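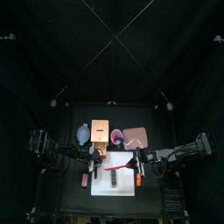 Two arms, one red spatula, and a green block waiting on the board.

I get asked at least once a month when a robot is going to make dinner, usually by someone standing over a sink full of pans (hi, Mom!). So I spent a morning with Tarmo Stankevičius at Prevau, where they've been teaching a pair of arms to do kitchen jobs, and I came home with mixed feelings and a sudden respect for my own wrists.

The spatula is the part I can't stop thinking about. You and I slide one under a pancake without a thought, but a machine has to get the angle right, keep the blade flat, and push just hard enough that the thing rides up instead of skating off across the board. Tarmo says they've logged 2335 tries at tool jobs like this one, and he was pretty cheerful about how many of them went badly. The first 1000 he'd rather forget.

On a good day, he told me, the arms get through 8 chores out of the 21 on his list without help. Bowls are fine. Cups are fine, mostly. Anything floppy is still a headache, and don't get him started on small drawers!

Would I pay for one? Not yet. I can clear a counter in the time it takes a robot to make up its mind, and I don't need a tent around my kitchen to do it. But I'd have said the same about dishwashers if I'd been around for the first ones, and you'd have to pry mine out of my hands now.

Tarmo wants me back in July, when they plan to try real eggs. I'm bringing an apron.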